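4.2 Gripper comparison in the simulated kitchen

The second set of trials compared two grippers, the Ditov and the Skerkis, on the same simulated arm. Both were driven by the Cevilik controller with identical gains and joint limits, so that differences in outcome could be assigned to the gripper and its mounting. The task set followed the protocol of Jasińska, with one change: a trial ended at the first contact between any arm link and a fixed surface. Each gripper was run for 364 trials, with the starting pose of the arm drawn at random before each one. 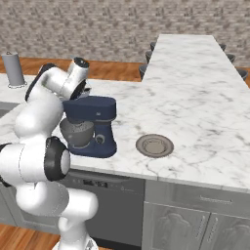

Figure 3. Simulated arm with its gripper over the rear of the stand mixer. Kitchen layout from the Makowska scene set.

Approach direction had a greater effect on the results than finger shape. When the target stood in open space on the counter, the two grippers performed at nearly the same level. When the target stood close to a taller object, the longer body of the Skerkis forced the wrist into a steeper angle, and the controller rejected more of the planned paths. In total, 125 Skerkis trials ended without an accepted path. The Ditov, which is shorter from flange to fingertip, was less affected, although its narrower opening limited the objects it could grasp from above.

Contact settings were checked separately. Friction values were fitted in April from bench measurements of both finger pads and were held fixed for every trial reported in this section. We did not model pad wear or cable drag. The planning times given in Table 2 therefore apply only to the simulated setup, and the hardware trials are treated in Section 5.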